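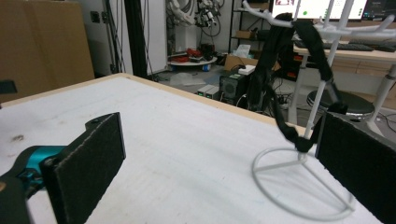 A white wire stand in the shape of a small tree.

What is wire?

Flondik Museum of Making: Learning pages for ages 7 and over

Wire is metal that has been made long and thin. Some wire is finer than a hair. Some is so thick that a grown-up could not bend it by hand. You will find wire in fences, pianos, paper clips, bird cages, springs, whisks and coat hangers. There is wire inside the walls of your home too, carrying electricity to the lights.

The Museum looks after 267 objects made wholly or partly of wire. Many of them can be seen in Gallery 2, on the ground floor.

Why can metal become wire?

Try to pull a piece of chalk longer and it will snap. Chalk is brittle. Many metals behave differently. When they are pulled hard, they stretch and become thinner before they break. The word for this is ductile (say "duck-tile"). Gold is one of the most ductile metals of all. Copper and silver are very ductile, and so are many kinds of steel.

Metals can do this because of the way their atoms are arranged. Atoms are the tiny parts that everything is made from. In a metal, layers of atoms can slide past one another and still hold together.

How was wire made long ago?

The first wire was made without machines. A metalworker hammered a piece of gold or silver into a flat sheet and cut narrow strips from it. The strips were twisted tightly and rolled between two flat pieces of stone or wood until they were round. If you look at very old jewellery through a magnifying glass, you can sometimes see a faint spiral line running along the wire. It shows where the strip was twisted. The people of ancient Egypt used wire of this kind in necklaces and other ornaments.

Later, people learned to pull metal through a hole. The tool they used is called a draw plate. It is a hard plate with a row of holes in it, each slightly smaller than the last. The end of a metal rod was filed to a point, pushed through the largest hole, gripped with tongs and pulled. Then it was pulled through the next hole, and the next. Each time the wire came out thinner and longer.

Pulling wire was very hard work. In the Middle Ages, some wire makers sat on a swing and pushed with their feet, so that the weight of the body helped to drag the metal through the plate. Later still, water wheels did the pulling.

How is wire made today?

Factories still pull metal through holes. The part with the hole in it is now called a die, and it is made of a very hard material. Fine wire may be drawn through dies made of diamond. The wire passes through one die after another and is wound onto large reels at the end.

Pulling makes metal harder and stiffer. If the wire becomes too stiff it may crack, so it is sometimes heated and allowed to cool. This makes it soft again. The word for this is annealing.

Some wire is given a coating. Steel wire used outdoors is often covered with zinc, a metal that helps to stop it rusting. Electrical wire is covered in plastic so that it is safe to use. Wire for things in the home may be painted or dipped to give it a colour.

What makes wire useful?

Wire can be bent, and it keeps its new shape. Lengths of it can be twisted, woven or joined together. Thin wires twisted into a thick rope can hold up a bridge. Wire also lets light and air through, so a wire basket uses very little metal for its size. Artists like it because a single piece can be used almost like a pencil line, drawn in the air.

Something to try

Ask an adult to help you with this activity. You will need 20 pipe cleaners. Pipe cleaners have wire in the middle and are soft on the outside.

Hold all the pipe cleaners together in a bundle and twist the middle part to make a trunk. Spread out the bottom ends for roots, so that your tree can stand up. Divide the top ends into small groups and twist each group to make a branch. Curl the tips.

Take care with the ends, which may be sharp, and keep them away from your face.

Words to remember

Brittle: breaks easily when bent or pulled.
Ductile: can be pulled into wire.
Draw plate: a plate with holes for making wire thinner.
Die: the part that wire is pulled through in a factory.
Annealing: heating metal and letting it cool to make it softer.

Visiting with your class

School groups are welcome in Gallery 2 every Wednesday during term time. Teachers should write to Kalliopi Panagiotou in the Learning Department to arrange a visit. The draw plate demonstration must be booked in advance and is not available in June.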